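Play Table Safety Check – with my comments

Posted by Evander Pollock in Playroom Upkeep

I do this check every January and again before the summer crowd comes in, and people keep asking me for the list, so I've typed up my latest one with the notes I scribbled next to it. Steal whatever you like!

1. Table edges and corners – OK. I run my whole palm along them, underneath too. White tops hide chips really well, so go slow.

2. Table wobble – NEEDS WORK. One foot had backed out a little. I tightened it by hand and I'm going to look again in 2 weeks.

3. Small parts – OK. Anything that fits in the choke tube goes in the Mowat bin on the high shelf, no arguments, even if it's somebody's favorite (sorry, tiny teapot).

4. Pretend food – OK with a comment. Squeeze it, twist it, tug on anything glued on top. The strawberries on the tart got a good pull from me and stayed put.

5. Balls – WATCH. Press along the seam with your thumbs. If you can get a fingernail in, it's done.

6. Containers and lids – OK. Open, close, feel around the inside of the rim. I also check that a lid can't pinch, which is how I lost a fight with an old Cletov tub last year.

7. Wipe-down – DONE. Tondex spray on the cloth, never straight on the toys, then plain water.

8. Paper log – initialed and back in the Stotodis folder.

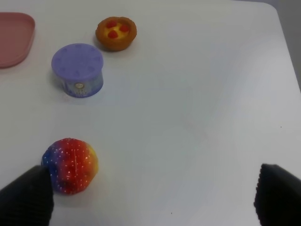
The tart, item 4

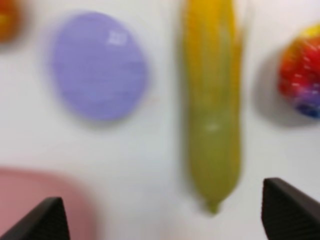
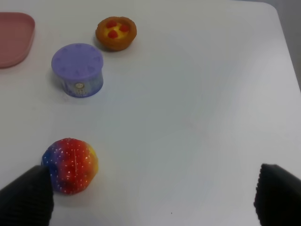 The speckled ball from item 5, and the container with the lavender lid

Reading time: 2 minutes

One more thing on the ball. It's a bit lumpy and has a few faint creases, and I went back and forth on it. Creases alone don't fail a toy on my list – an open seam does – so it stays on WATCH and gets pressed again next time.

If your list has something mine doesn't, send it over. I already added the lid pinch test late and I'm sure there are other gaps, probably around storage, where I still haven't written anything down for the bins on the floor.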